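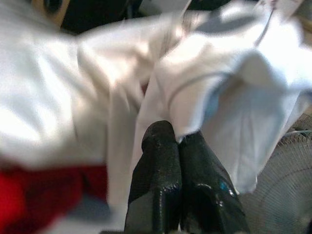

Blog > Wardrobe > Doubts

I have been told by three separate people this year that I need a capsule wardrobe. You pick up to 40 pieces, all in colours that get along, and getting dressed stops being a chore. I'm not convinced it was ever a chore. I open the cupboard, I take out the shirt nearest my hand, I go to work.

The latest push came from Bernd Haberkorn, who lent me a book on it and then kept asking if I'd read it. I have. The author gave away 2,262 things (she kept a list, naturally) and says she has never missed one of them. Fine. But then there is a chapter on what to buy instead, and it's a long chapter. A plain white shirt from Kimaro. A coat which, she says, will last for ever. By the last page I'd have spent a good 400 pounds to own less, and I'd still need something to paint the fence in.
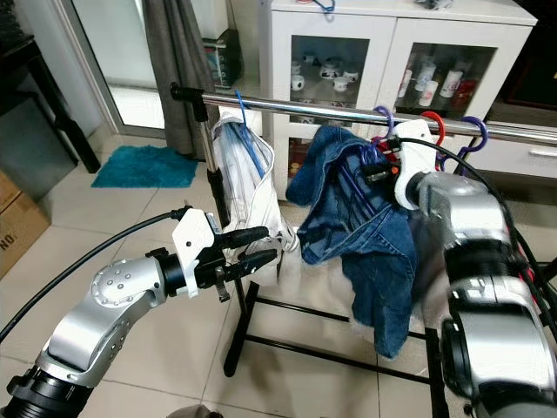
Livthorpe Mending Club – members' blog

White shirts are where the whole idea falls down for me. Every list starts with one. It is meant to go with everything and see you through ten years. Mine have never managed two. The collar goes yellow, the cuffs go grey, and whatever the packet of powder promises, neither comes back properly. I tried the soda crystals, I tried hanging them in the sun, I tried Timo Teuber's trick with lemon juice, and what I had at the end was a yellow collar that smelled of lemon.

A brown jumper, on the other hand, I've worn for 24 winters. It has been darned at both elbows in wool that doesn't match. You won't find it on any list, as brown is apparently difficult.

I do see some of the point. Most of us own clothes we don't like and won't wear, and a clear-out in November before the coats come out is no bad thing. I took two bags to the Drikis shop myself and felt quite pleased until I noticed I'd put my good gardening trousers in. They wanted four pounds for them back.

What I'd like to see is one of these writers come round after five years and show us the same pieces, unironed, with the buttons as they are. I suspect a fair few have been quietly replaced. Bernd says I'm missing the spirit of it. Possibly, but he was wearing a new coat when he said so.

He can have his book back on Wednesday.

7 comments | 3 shares

Contact us | © Livthorpe Mending Club | Back to top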